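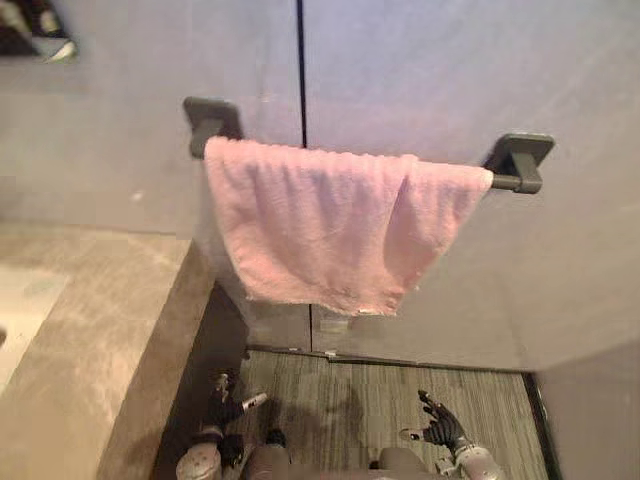

Pink towel on the gray bar, unevenly folded.

Print notebook, Komden film workshop
December 2022

Inspection of the 16 mm print of Druneo, reels 1 to 4, ahead of the Kivdale screening. Vilém Rusnák on the bench, Zarmeena Bangash checking against the dialogue list. Notes are mine (V.R.) unless initialed.

Reel 1. Head leader replaced at some earlier date with stock of a different base thickness. Splice holds but steps up through the gate. Recut and taped both sides. Light base scratches through the opening titles, none in the emulsion. Color has gone toward magenta, worst in the night exteriors. The ferry crossing is still readable.

Reel 2. Perforation damage near the head, 31 frames, one side only. Repaired with perforated tape. Edge wear is consistent with a badly set sprocket shoe on whatever machine ran it last. Shrinkage measured at three points and within what our projector will take. Will measure again at the tail after it has rested in the new can.

Reel 3. This is the problem reel. The long kitchen argument between the two sisters is shorter than in the dialogue list by eleven lines. I first assumed a lost section, but there is no splice anywhere in the shot and the sound runs straight through. Z.B. thinks the list was typed from the shooting script and never corrected after the edit. She compared the other reels and found the same kind of mismatch in two places, both of them lines that repeat what we already know about the father's debts. I agree with her. The scene plays better short. The older sister stops talking and the cut comes on the kettle, and the missing lines would have gone over that.

Consequence for subtitles: the file we were sent follows the list. Total is 233 titles for this reel, of which the ones covering the absent lines have to come out, and everything after them has to be retimed. Z.B. has started on this. Numbering to be left alone until the end so that our comments still match.

Reel 4. Clean apart from dirt at the tail. The last shot runs longer than I remembered from the transfer. The transfer fades to black while the boat is still in view; the print holds until it has left the picture and then stays on the water. No fade. The program note describes the ending as a fade and needs to be changed. It also calls the ferryman Hua in one paragraph and Hứa in the next. The credits on the print have Hứa. Use that throughout.

Sound. Optical track, variable area. Thin in the top end and noisy on reel 2, normal otherwise. Tested the first 2,000 frames of reel 1 with the exciter lamp at the usual setting, then one step down. Usual setting is better. The hum in the market sequence is in the track - it is there at the same level on our machine and on the viewing table.

To do
- Z.B.: retime reel 3 titles, send to me for a check on the bench.
- V.R.: new cans and cores, labels with reel number and head/tail.
- V.R.: ask Kivdale for the gate size. Their September booking sheet gives the ratio but not the aperture plate.
- Either: correct the program note (ending, spelling of Hứa).

Added later. Kivdale answered. They have the 1.37 plate and will run reel changes by hand, so cue marks matter. Marks are present on reels 1 and 3. Reel 2 has the motor cue only. Z.B. suggests writing out the last picture action of reel 2 for the operator (woman closes the shutter, second dog crosses) - agreed, she will put it on the can label.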